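Part 3: Setting up your Cutlow label printer for the first time

Okay, so you've got the thing out of its packaging and the two halves of the lid are clipped together (if they aren't, go back to Part 2, I'll wait). In this part we load the labels, get the printer talking to your computer, and print a test strip. I've set up four of these now, one at home and three for the seed library, and the first one took me a whole evening. Yours should take you the length of a cup of coffee.

What you need before you start

The printer, the power brick and the gray USB cable
One roll of labels, the 108 size
A computer you're allowed to install things on
A pencil, or anything with a blunt end

Loading the roll

1. Leave the power off. Press both side tabs at once and lift the lid until it clicks and stays up by itself.

2. Pull out the spindle. It's stiff! Mine needed a wiggle toward the back.

3. Slide the roll on so the labels come off the top, facing you. The drawing in the box shows them coming off the bottom, and that drawing belongs to the older model.

4. Drop the spindle back in its slots and pull out enough paper to hang over the front lip.

5. Feed the end under the two little guides and squeeze them in until they touch the paper on both sides. Touch, not pinch. If the paper bows up in the middle, back them off a hair.

6. Close the lid with both hands, one on each corner. You want to hear two clicks.

CAUTION: The dark strip under the lid is the print head. Don't poke it with the pencil, and don't touch it right after a long print run. I have a small shiny patch on my thumb from last December that says I should follow my own advice.

Powering up

7. Plug the brick into the wall first and then into the printer. Hold the front button until the light goes on.

8. The light should blink a few times and then settle to a steady green. Steady orange means the lid isn't all the way shut (push the left corner, it's always the left corner). Blinking orange means it can't find the gap between labels. Tap the button once and it'll spit out a couple of blanks while it looks.

Note: Those blanks are perfectly good labels. Levente Juhász sticks his on jar lids and writes on them by hand, and I've started doing the same.

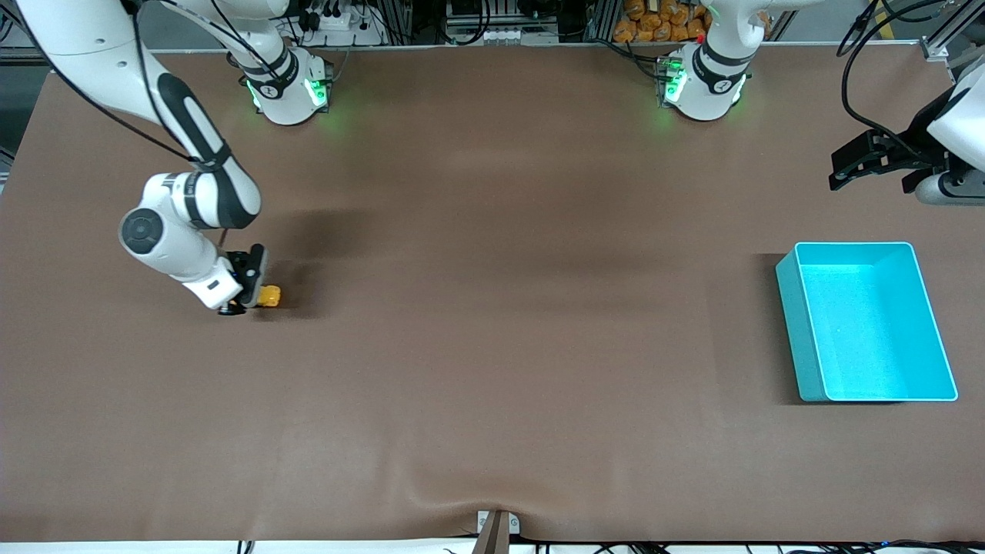
9. Connect the USB cable. Your computer may pop up and offer to find a driver for you. Say no. The one it picks will print, but everything comes out shifted to the right and you'll lose the last letter of every line.

10. Install the driver from the Cutlow support page, then restart, even if it doesn't ask you to.

11. Open your printer settings, choose the Cutlow, and set the paper size to 108. Save it as the default while you're in there or you'll be doing this again tomorrow.

The test strip

12. With the printer on and idle, hold the front button until the light blinks twice, then let go. You'll get a strip with a black bar, a border and some small text.

13. Look at the border. All four sides should be there. If the top one is missing, open the lid, reseat the roll and try again. If a side is missing, it's the guides from step 5.

14. Look at the black bar. Thin white lines running through it mean there's dust on the print head. Switch off, let it cool, and wipe it with the cleaning pen, in one direction only.

Note: The last line of the strip has a counter on it. My oldest printer says 1,809 and still makes a lovely crisp bar, so don't let anybody sell you a new head too early. Noémi Kiss got an error 617 on this screen after moving hers to another desk. That one is the cable, so try a different port before anything else.

If your strip looks good, tear it off against the front edge, pulling down and to one side. Write the date on the back and tape it inside the lid, and you'll have something to hold a new strip up against when the print starts looking faint.

Part 4 covers making a template and pulling names in from a spreadsheet.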